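4.2 Checking the Arm Controller in Simulation

Complete this section before connecting the Visach controller to a physical robot. The operator must have finished the installation steps in Section 4.1.

1. Start the simulator and load the room model supplied with Custon.
2. Open the Control panel and select both arms.
3. Set the speed limit to 80 percent.
4. Set the planning timeout to 2000 ms and select Apply.

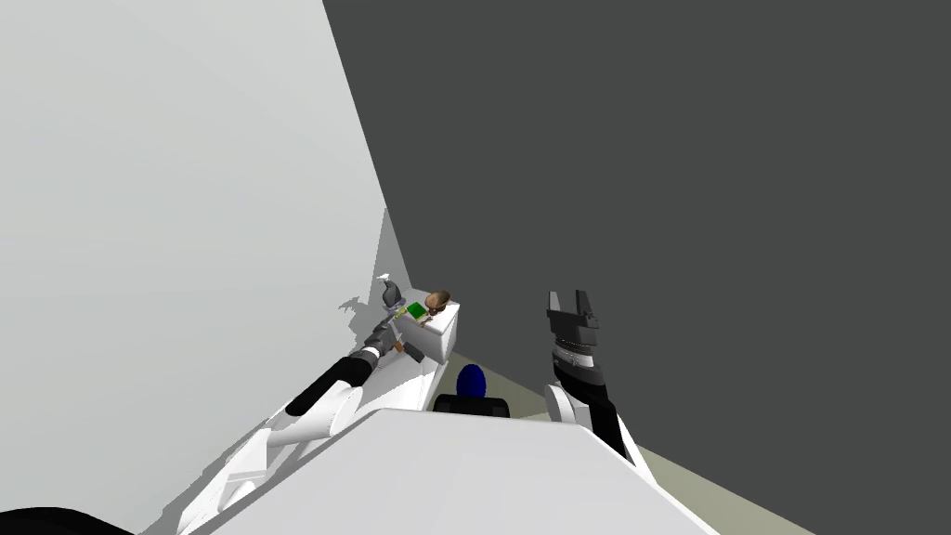 5. Choose a target object for one arm only. The other arm holds its position until it receives a command of its own.
6. Select Preview. The planned path is drawn but not carried out.
7. Select Run if the path clears all walls and furniture.

Note: Objects added after the room model is loaded are not known to the planner – select Refresh World before the next preview.

CAUTION: Do not turn off collision checking to clear a planning error. Move the target or raise the timeout instead.

8. Save the session log. Site leads at Hemirstead should forward it to Shirin Kermani for approval.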